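3.2 Funding stages and the timing of outside equity

We sorted the 146 firms in the sample by the type of outside money they took first. Bank loans, including loans backed by a director's own home, were the most common starting point. Equity from private individuals came next, and venture funds a distant third. Grants were recorded separately and are not treated as outside money in this section, as in Bellamy's earlier coding scheme.

The interviews suggest that founders think about timing more than about price. Firms that made a physical product tended to look for equity before their first sale, when tooling and parts had to be paid for up front. Software firms could often wait. Kusside, which sells scheduling software to dental offices, ran on customer deposits for three years and took its first equity only when it opened a second office. Kasprzak, a maker of pump seals, had given up more than 10 percent of its shares before it had a customer. Both founders described the valuation as something they accepted from the investor and did not try to work out for themselves.
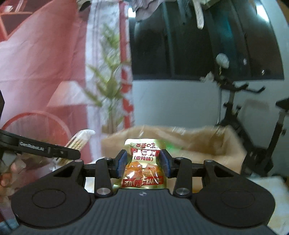 Figure 4. Hand-held gripper with a small gold snack packet between its linkages.

Follow-on rounds were harder to study. Only 60 firms gave us full share registers, and these were older on average than the rest of the sample. Within this group, the gap between the first and second rounds was longest for firms located outside a large city. Wojcik coded the reasons given for the delay. The most frequent was that the first investor did not have the means to invest again, and the founders had no contact with anyone who did. Bavlow was typical. Its two original backers were willing to sign a new round but could not lead it, and the firm used an overdraft in the meantime.

We do not read these results as evidence of a general shortage of capital. Several firms turned down offers, usually over board seats or the right to force a sale. Firms that failed before June are also missing from the registers, so the delays reported here are probably too short. Section 3.3 returns to this point using the loan data.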